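About > Who we are > The test room

Plestevance is a small testing outfit in Stutdale. We try out robot hands, grippers, arms, cameras and controllers for companies that are thinking of buying them, and we write up what we find. We don't sell hardware and we don't take commissions from anyone who does.

The business was started by Elmarie Coetzee and Dirk De Haan, who had both spent years fitting parallel-jaw grippers to packing lines and were tired of choosing them from brochures. Elmarie still runs the test program. Dirk looks after the arms and the wiring, and answers the phone most mornings. Joaquín Sepúlveda joined to build our controller bench, and Ivana Acuña handles cameras, calibration and the reports.

Our tests use ordinary objects and ordinary jobs. A client sends us a task, or picks one from our list, and we set it up with two end effectors side by side wherever the task allows. Each hand gets 80 attempts at the same task with the same operator settings. If a finger fails partway through, we fix it, note the repair time and carry on from the attempt where it stopped. Results go into the report whether they flatter the product or not.

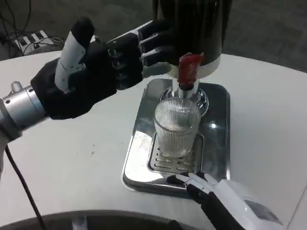 Multi-fingered hands take up a good part of our calendar now. They cost more than a two-jaw gripper, they need more looking after, and clients want to know whether the extra joints earn their keep. Drink dispensing is a useful job for finding out. The red tap lever is a short paddle right above the nozzle, so the fingers have to work close in without fouling the glass underneath, and ribbed glass is a different thing to hold from a smooth one. We score the reach, the contact with the lever and the handling of the glass separately – a hand can be very good at one and poor at the next. Polished trays are also hard on depth cameras, and Ivana often runs the same task again with a second camera before she'll sign off on the numbers.

To date we have completed 349 comparisons. The longest was the Pandadholm series, which began one September and covered wrist mounts, cable routing and three versions of the same controller firmware. The summary is available on request. The full logs belong to the client.

Maximiliano Cisternas looks after visits and bookings. Clients are welcome to attend their own tests, and most stay for a day. Please wear closed shoes and tell us beforehand if you're bringing your own controller, as Dirk will want the pinout. Lead time is about 2 weeks for a standard comparison – longer if we have to make an adapter plate.

12 shares | 3 comments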